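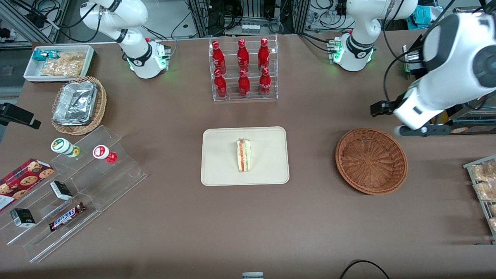

What is a robot open day?

It's a day when a workshop or lab that builds or programs robots lets ordinary people in to watch the machines work, ask questions and sometimes have a go themselves.

I've written this entry for the Alo guide because I went to the one at Sundum last August, and because the old entry was two lines long and one of them was wrong.

Background

Open days of this sort grew out of trade fairs, where firms showed their machines to buyers. The Sundum one is aimed at neighbours, school groups and anyone curious enough to take the bus out there. It's run by Ziltel, a small automation firm, in the same building where its staff work the rest of the year. Entry is free but you do need to book. They had 397 people through the doors on my visit, and 1,732 if you add up all the open days since they started (both figures were on a board by the coats).

The demonstration

The part everyone crowds round is the table-top demonstration, which goes by the name of Cuesta. Two white arms share one wide brown table laid out like a snack counter: red Coca-Cola bottles on a clear tiered rack, a sandwich wedge in clear plastic on a cream tray, a Snickers, little jars, bags of pastries, and a round wicker basket with nothing in it. I loved that it was all stuff you'd find at a station kiosk! I'd gone in expecting shiny metal cubes.

The arm on the right has a black gripper with two fingers, and it's worth getting a spot where you can see it properly. Two fingers sounds a bit mean until you think about how much of your own shopping you do with a finger and thumb.

Why food?

I asked, naturally. The answer I got was that groceries are awkward in lots of different ways. A bottle is smooth and round, a bag changes shape when you squeeze it, and a sandwich will go flat if you're rough with it. Foil containers (there's a basket of those as well) crumple. Factory robots mostly handle the same part over and over, so a mixed table is a much harder job.

Visiting

Talks are given at 2 in the afternoon and last as long as the questions do. The site is 475 metres from the bus stop, uphill, and the signs are small. Bring something to drink, as the bottles on the table aren't for sale and the machine in the corridor only took coins when I was there.

See also: Ziltel; Sundum, places to visit; robot arm; gripper.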